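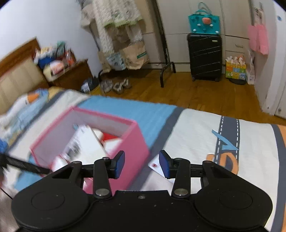 Figure 3. A pink open-topped storage box on a bed.

4.2 Message timing and first meetings

We compared two introduction services, Plirkton and Kukero, which differ mainly in how a first contact is made. On Plirkton either member may write at once. On Kukero a matchmaker proposes the pair and both must accept within 5 days before messages are allowed. Members of both services gave consent for the times of their messages to be used; the content was not read.

The sample held 180 pairs who had exchanged at least one message each. A pair was counted as having met when both members reported a meeting in the follow-up form sent in November. Where only one member reported it, the pair was left out of the main analysis and treated separately in Section 4.4.

Reply delay was measured from the first message to the first answer, and then as the median over all later turns. Gaps of up to 21 days were kept, and longer gaps were taken as the end of contact. The median was preferred to the mean as a few long gaps, mostly during holidays, had a strong effect on the latter.

Pairs on Kukero met more often than those on Plirkton, but the difference became small once reply delay was included in the model. Age gap and distance between home towns had little further effect. The scale for stated interest (Grasso and Cirine versions) was given only at sign-up, so a change in interest during the exchange could not be tested with these data.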